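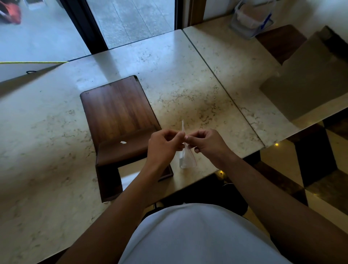 Small clear plastic and a strip of white paper or film, handled over a marble tabletop. Dark wooden stand at left.

Komov Club Kit – Fine Handling Module
Stock no. 3069
Made by Zupan for school and college robotics clubs
Price: 400 per kit, 300 for clubs renewing from last season

The Fine Handling Module is sold as a full term of work for a student team: record people doing small jobs by hand, sort the recordings, train a model, then run it on your own arm at the Tunmont meet. We stock it and we sell a fair number. We are less sure than the maker about the "full term" part.

In the box
Head strap and camera mount (camera not included)
Task cards
Clear bags, paper strips, cord
License for the Komov sorting software, one season
Team workbook

The arm is not in the box. The maker's page is easy to misread on this, and most of our returns come from it.

What to expect
The maker says 400 recordings will get a team to a working pinch grasp. The club at Wodadthorpe made all 400 and their arm still dropped the bags. Clear film is hard for a camera to pick out, and shiny tables don't help it. They did better with the paper strips – enough to enter the meet, well short of a place.

The recording side is good. The strap holds still, the cards are plain, and students who have never written code can do useful work in the first session. The workbook skips from labeling to training in half a page, so a coach will need to fill that in.

Fits
Any two-finger gripper with an opening wide enough for the task cards. The "universal" sticker on the lid means little. Check the size chart before you order.

Restock due in January. Opened software licenses can't be returned.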